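Treltex sets aside funds for second robot work cell

December 2023

Treltex will buy a second robot work cell for its Didport site, the company said, after a budget review that put off two other equipment purchases until next year.

The new cell will handle the same kind of work as the first, picking up small objects of mixed shape and softness. Tamayo, the integrator that installed the first arm, will supply the table, mounting and wiring. Grippers will be ordered separately from Deta, with delivery expected in February.

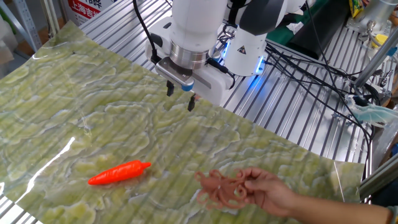

A toy carrot on the worktable and a hand-held toy octopus, under the two-finger gripper.

Treltex said the current cell is booked for over 440 hours in the coming quarter, more than one arm can cover with maintenance included. The plan also pays for eight spare sets of gripper fingers, a cost left out of the first budget and later charged to general supplies.

The company did not give a total price. Bids for floor work and a new power line are still open, and Treltex said the cell will not be scheduled for use until both are done.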